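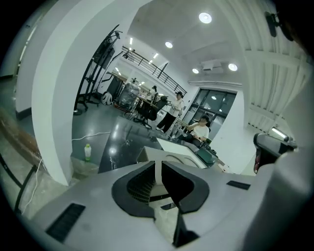
How a Very Old Book Gets to You

Before printing, if you wanted a second copy of a book, somebody had to write the whole thing out again by hand. Every word. In bad light, usually with cold fingers.

The Stavdale Chronicle is a book like that. It tells of floods, kings and a star that fell in September, and it fills 276 pages. The oldest copy we have is 400 years old. The stories in it say they are much older, but then stories often do.

People who copied books were called scribes. Scribes got sleepy. They skipped lines, or wrote the same line twice and hoped the boss was looking out the window. Some of them "fixed" parts they didn't like. In one copy of the Chronicle the great flood lasts 40 days. In another, the Prata copy, it lasts 255. That is a lot of extra rain for one tired pen.

So how do we find out what the first writer put down? We lay the copies side by side and look for mistakes they share. If two copies have the same silly mistake, one was probably copied from the other — or both came from a third book, now lost. Teachers catch homework copiers the same way.

Does an old book have to be true? No. Old people can be wrong, and so can old books. But it does tell us what somebody once thought was worth all that writing.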